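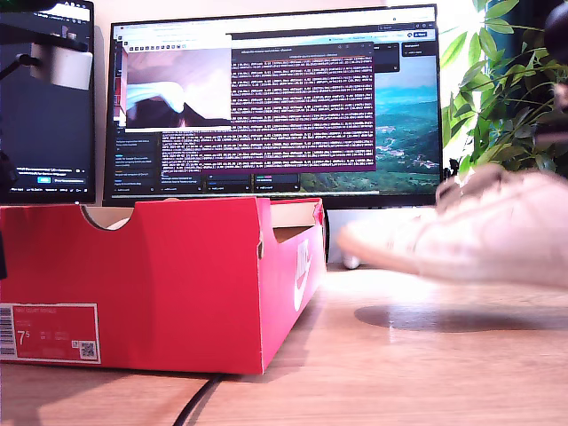

Unit 4: Collecting Demonstrations

The shoe task has one object and one goal: a white sneaker goes into an open red shoe box. An episode starts when recording starts and ends when the shoe is at rest and released.

Each pair records 70 episodes. Change the starting position of the shoe every time, and turn the box a little after every tenth one. Keep the lid off the desk.

Watch the log in the terminal while you work. If the rows stop, end the episode and mark it as dropped. Do not delete it.

Failed attempts stay in the set with the label "fail." Last October's set had 2,274 episodes, of which 1,822 were usable. Most of the loss came from missing labels.

Light from a window changes over an afternoon, so note the start time of each block.

Send your label sheet to Erlinda Pangilinan before the next lab. Read the Prullow notes, sections 2 and 3.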